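Sell the Lemon by Weight

Grocery pricing in Kirnusville changed in August, when Gestbridge converted the produce section of its Kirnusville store from weight pricing to unit pricing. Lemons, onions, bell peppers and potatoes now carry a price per piece. The company described the change as a simplification for the shopper. I think it is a step backward, and the town's other grocer, Duangkaew, should not copy it.

A unit price is useful when the units are the same. Canned goods meet this test. Fresh produce does not, and the sorting done before delivery reduces the variation without removing it. The bin still holds small fruit and large fruit, and under a per-piece label both cost the same.

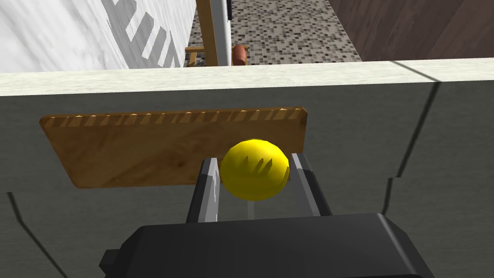
Weight is the only measure at the shelf that follows what the buyer takes home. Diameter is a poor substitute, partly because the eye judges it badly and partly because volume rises with the cube of it. A yellow ball held between two gripper fingers, as in the rendering, has a width that can be read straight off the gap, and even that exact reading would leave the weight unknown. A shopper has less to go on. Two lemons of equal width can differ in rind thickness, and the one with the thicker rind gives less juice. The scale does not solve the rind problem entirely, but it gets closer to it than a count does.

Consider two onions, one of 80 grams and one of 100 grams, sold at the same price per piece. The buyer of the smaller onion pays 25 percent more per gram. The difference on one onion is trivial. It is less trivial over a year of shopping, and it falls hardest on whoever reaches the bin late in the day, after the large ones have been picked out. Weight pricing has no such penalty for shopping at 6 p.m.

The usual defense is speed at the register. Weighing takes time, and self-checkout scales produce errors that require an attendant. Both points are correct. They are arguments for better scales. Dendska, the regional wholesaler, still invoices its store accounts by the kilogram, and those accounts would object to any other basis. The same reasoning ought to apply on the public side of the counter.
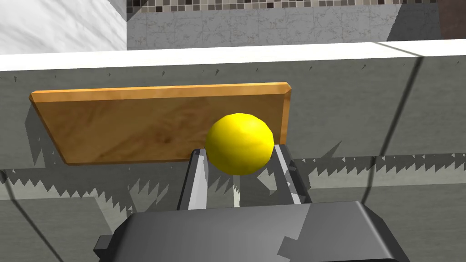 A second defense is that recipes call for pieces. A recipe that asks for the juice of one lemon is imprecise, and cooks adjust for it. A retail contract should not inherit the imprecision. Stores that want to help the cook can print a typical weight per piece on the shelf label and continue to charge by the pound.

My preferred rule is narrow. Any store may post a price per piece for loose produce, provided it posts the price per pound beside it in type of equal size and honors whichever is lower at the register. Prepackaged bags would be exempt, as their net weight is already printed. Herbs sold by the bunch need separate treatment, and I would leave them out of a first version.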